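Thread: Clear table rule before the arm runs

plenot_lab wrote:
At Plenotside we write our own rules for the table where the arm works. I propose this one: before each run, everything that is not in the task goes off the table. In 513 runs we had 3 stops for contact – all with objects outside the task.

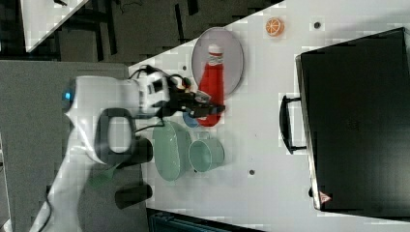

My rule has a second part, about the reach zone. I would mark it with tape and let no cases or bags inside it. A black briefcase lying flat beside the plate with the ketchup bottle takes a big part of the table, and its carrying handle sticks out toward the dishes. A finger can catch on such a handle.

hultex_user wrote:
I disagree. If you train only on a clean table, the arm learns only a clean table. Leave the clutter and lower the speed.

plenot_lab wrote:
Lower speed yes, but it does not replace the tape. Clutter can be a written part of the task – then it is allowed.

Comments (2)

zaugg57: We use the tape since May. It peels off, use the wide one.

mintcup: Who checks the table, the operator or a second person?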